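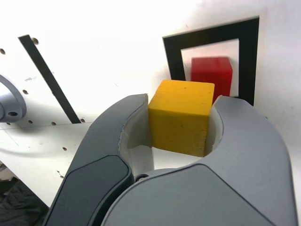 Two gray gripper fingers close on a yellow wooden cube.

The Second Half of the Climb

Most amateur riders pace a long climb by feel, and most of them get the first third wrong. The effort seems easy at the bottom, the heart rate lags, and power drifts well above what the legs can hold for an hour. By the time breathing catches up, the damage is done.

Ilham Khoo coaches a group of club cyclists who train on the Korow road, a paved climb with 1163 meters of gain and very little flat ground. The summit sign reads 1787 meters. Khoo has had her riders log the same ascent every February for 3 seasons, and the files show a consistent pattern. Riders who start hard lose more time in the upper half than they gain in the lower half.

"The gradient changes at the quarry and people treat it as a wall," she says. "It is one percent steeper. They were already cooked."

Her method is plain. Each rider sets a ceiling for the first 15 minutes, based on a recent threshold test, and stays under it even when others pull away. After that the ceiling comes off, but the target does not move until the chapel bend, where the surface gets rough and the road turns into the wind. Riders without a power meter use a breathing check: a full sentence, spoken aloud, without a pause.

Gearing matters as much as pacing. Hidayah Liew, who builds wheels and fits bikes at Fontes, sees many riders arrive with a cassette that is too tight for the grades they ride. A low gear that allows 75 revolutions per minute on the steepest section spares the knees and keeps the effort even. Changing to a wider cassette may also call for a longer chain and a rear derailleur rated for the larger cog - a step often missed.

Cold weather adds its own problems. Layers chosen for the valley are too warm by the first switchback and too thin on the descent. Khoo's riders climb with the jacket open or packed, eat before the halfway point, and put on dry gloves at the top before they stop moving for long.

Darlene Lemieux took up the climb at 58 and now rides it twice a month. Her best time came on a day when she was passed by four people before the quarry. She caught two of them on the last ramp. The other two, she notes, were simply faster.

The road is plowed through the winter as far as the upper parking lot. Above that, expect ice in the shaded corners until late morning.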